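Ticket 213: Prernholm cell, simulated twin: gripper fingers near inner wall of mug on pick
Opened by: Kaisu Rantala. Assigned to: Ulla Ruotsalainen. Status: closed
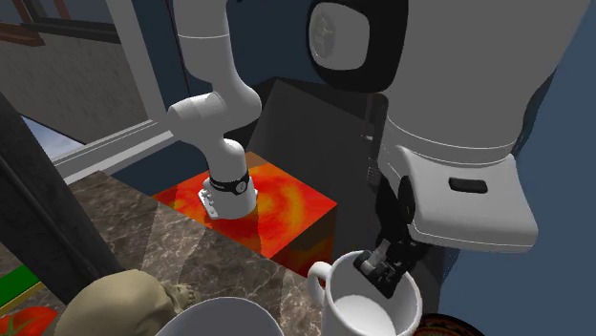
Fault shows on the mug pick only. Bowl and plate picks run without complaint. The controller logs a contact force warning as the fingers go down inside the rim, then stops the arm before the lift. Cell was reset and the same warning came back at the same joint values.

Kaisu, 09:10
Ran the Landry check script against the scene file. Joint limits fine, no self-collision reported. Handle direction makes no difference: turned the mug and got the same stop. Log attached.

Ulla, 10:45
Please send the tool file as well as the scene. I want the tool centre point and the finger collision shapes. Don't raise the force threshold to get past it.

Kaisu, 11:20
Tool file attached. It was last saved in January, before we moved to the Lerker finger set. Physics step rate is 1,000 Hz, unchanged.

Ulla, 13:05
Found two things.
1. Tool centre point is still set for the old fingers. Z offset reads 156 mm and is 5 mm short for the new set, so the tips go deeper than the planner thinks.
2. Collision shapes are also from the old set. The planner clears the mug wall with a thinner finger than the one being simulated.

To fix:
Load the new finger shapes from the Stitex library.
Set Z offset to 161 mm.
Clear the cached grasps for the mug. Old ones will be reused otherwise.
Restart the planner, not only the viewer.

Kaisu, 14:30
Done in that order. First run still gave the warning. I had cleared the grasps for the bowl by mistake. Cleared the mug and restarted, warning gone. Left it cycling.

Kaisu, 16:15
No stops since the restart. Bowl and plate picks repeated with the new offset, both fine.

Ulla, 16:40
Closing. Tool file saved under a new revision, old one moved to archive. The second cell still loads the January file and needs its own ticket.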